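What I learned from a slow robot and a pink bowl
Opinion, by Senthil Reddy 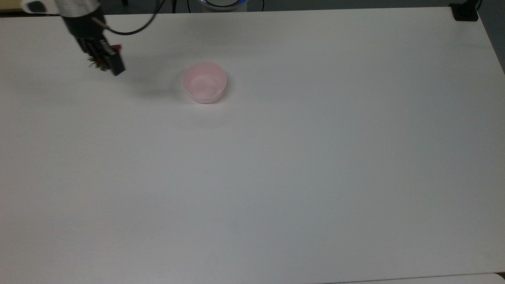
The gripper with the small red and green object, close to the bowl, at the Dekham open day in Trorotport.

I went to the open day in January with the wrong expectation, and I think many visitors had the same one. We have all seen the short films where robots dance and jump. So when my neighbour in the queue saw one arm fixed over a white table, she said to her son, "Is this all?" The boy did not answer. He was already watching.

The task at this table was very simple. The arm had to pick up a small thing that looked like a strawberry and put it into a bowl. Then a young engineer took it out again, laid it in a different place, and the arm began from the start. I stayed there for 17 attempts, which my wife considers too many.

I want to defend this kind of demonstration. In my opinion it is more useful for the public than any dancing machine, and the companies should show more of it.

I worked for many years in a packing hall in Birkov, where we had machines from the older generation. They were fast and strong and they understood nothing. If a box came two centimetres too far to the left, the machine closed on air, and a person had to run. All our work was to make the world exact for the machine. We built rails, stops and guides, and when a new product arrived, we built them all again. One change of product cost us 81 hours of standing still. I remember the number very well, as I had to explain it to the director.

At the Dekham table there were no rails. The engineer put the strawberry down without measuring anything, once quite near the bowl and once far away. The arm had to find it. Sometimes it closed the fingers too early and the strawberry rolled. Then it waited a little and tried again, and I noticed that the people around me were holding their breath. For a fruit! When it succeeded, somebody clapped, and I believe it was a serious clap.

The engineer told us that they had recorded 2,000 attempts before that day and that the first 1,000 were mostly bad. She said this in front of her own manager, and I liked her for it. In the next room the firm Iyer showed a polished film with music, and there I could not find one person who was ready to speak about a mistake.

There is an argument on the other side, and it is a fair one. A visitor who sees a machine drop a toy can go home and say that all this is nonsense and the jobs are safe. Another visitor can see the same machine and be afraid, as it needs no rails any more. Both have seen a true thing. I would still prefer that they have this discussion after looking at a real table, with real failures, than after a film of one minute.

What I missed was time for questions. We had ten minutes with the engineer, and half of this went to a man who wanted to know the price. I would have liked to ask who checks the arm when the visitors are gone, and what happens with soft fruit – a real strawberry is not so patient. I also wanted to know if the people in a hall like ours will be trained for such machines, or only informed about them. Dekham has promised another open day before the summer. I will bring my questions on paper, and I will come early to have a place at the front.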